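Last checked 8th November.

# Cleaning out and servicing an old desktop computer at home

An older desktop that has gotten loud or slow is often just full of dust. Cleaning one takes an evening the first time and less than an hour after that. These notes cover a standard tower with a green or blue board inside, two or more memory slots and a processor under a metal bracket. Very small cases follow the same order, but there is less room for your hands.

## Before you open it

Shut the computer down from the menu. Switch it off at the back, pull the power cord, then hold the front power button in for ten seconds. Unplug the monitor, keyboard and network cable too, so you can lay the case on its side without dragging anything.

Work on a hard table. Carpet and blankets build up static, and screws vanish into both. Touch a bare metal part of the case before you reach in, and again each time you come back to it. A wrist strap is better if you have one.

You will need:

- a medium Phillips screwdriver
- a soft paintbrush, one inch wide, never used for paint
- a can of compressed air or a small hand blower
- cotton swabs and isopropyl alcohol
- an egg carton or muffin tin for the screws
- a phone for taking pictures of the cables

Photograph every connector before you pull it. The small front-panel wires are the ones people get wrong, and the lettering beside the pins is hard to read once the case is back under a desk.

## Dust

Take the case outside or into a garage if you can. Start at the top and work down. Hold each fan still with a finger while you blow on it, as a fan spun by air can damage its bearing. Use short bursts and keep the can upright – tipped over, it sprays cold liquid.

Go over the board with the brush, lightly. Leave the inside of the power supply alone. You can blow through its vents from outside, but don't open it.

Ah-rin Sun, who cleaned out the office machines at Montecinos for years, vacuumed the floor of the case last and kept the nozzle well away from the board. I do the same. 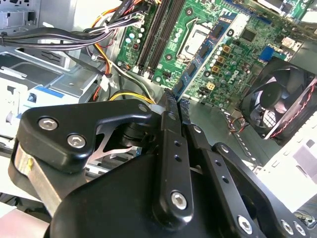
## Memory

Memory modules are held by a small latch at the end of the slot. Some boards have one at each end. Push the latch outward and the module lifts a little on its own. Pull it straight up by the edges.

If the gold contacts look dull, wipe them with a swab barely damp with alcohol and let them dry for a few minutes. Blow out the slot before you put the module back. Match the notch, press evenly at both ends, and keep going until the latch closes. It takes more force than most people expect, and a half-seated module is the usual cause of a blank screen afterward.

## The processor socket

Leave the processor alone unless the heat sink has to come off. If it does, run the computer for five minutes first, then do the whole shutdown routine again. Warm paste lets go more easily. Twist the heat sink gently before lifting.

Clean off the old paste with alcohol and a coffee filter, and put a dab the size of a pea in the middle. If you open the retention lever, keep your fingers and the brush out of the socket. Bent pins are very hard to straighten.

## Capacitors

Look at the small round cans on the board. Their tops should be flat. A domed top or brown crust means the part is failing, and cleaning won't help. Back up your files that day.

## Closing up

Check that no cable touches a fan blade. Start the computer once with the side panel off, hands clear, and watch that the fans turn. Then power down, unplug, and fit the panel.

I do mine every March, and again in the fall if the cat has been sleeping near the vents.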